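Hardwarepraktikum, Handout zu Einheit 7: Zerlegen, Ablegen, Wiederfinden
Stand: 16.9.22
Betreuung: Solène Hoarau, Martim Neves

Ein PC lässt sich in wenigen Minuten zerlegen. Das Zusammenbauen dauert länger, vor allem dann, wenn die Festplatte unter der Jacke liegt und der Prozessor in der Jackentasche. Die heutige Einheit handelt deshalb zur Hälfte vom Ablegen. Wer das für unter seiner Würde hält, darf sich im November beim Prüfungsaufbau gern davon überzeugen lassen.

Vorbereitung

Netzstecker ziehen, Einschalttaste kurz drücken, Armband anlegen. Das Gehäuse wird auf die Seite gelegt, das Innere nach oben. Getränke bleiben auf der Fensterbank, auch die mit Deckel.

Jedes Teil hat einen Platz in der Ablage: Laufwerk senkrecht in den Schlitz, Steckkarte hochkant daneben, Prozessor flach in die Vertiefung, Speicherriegel der Länge nach in die Rille. Leere Fächer sind keine Einladung für Schrauben, Kaugummi oder USB-Sticks.
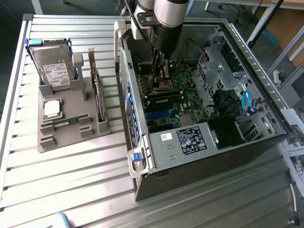 Beim Prozessor gilt: nur an den Kanten anfassen, Markierung an der Ecke suchen, einlegen, loslassen. Er fällt von selbst in die richtige Lage oder gar nicht. Drücken hilft nicht - es hat noch nie geholfen, wird aber jedes Semester neu erprobt. Ein verbogener Kontakt kostet die Gruppe 50 Punkte von 200.

Speichermodule dagegen brauchen Kraft, und zwar mehr, als man sich zutraut. Erst die Kerbe vergleichen, dann auf beiden Seiten gleichmäßig drücken, bis die Halteklammern einrasten. Steckkarten zieht man gerade heraus. Vorher die Halterung am Slotblech lösen, sonst zieht man das ganze Gehäuse mit.

Abgabe

Pro Gruppe ein Protokoll mit der Reihenfolge des Ausbaus und einer Skizze der Ablage. Die Skizze muss nicht schön sein, aber Anatole Huet muss danach zusammenbauen können, ohne anzurufen. Zeit für den Wiedereinbau: 35 Minuten. Übrig gebliebene Teile bitte melden und nicht diskret in die Schublade legen. Die Schublade wird kontrolliert.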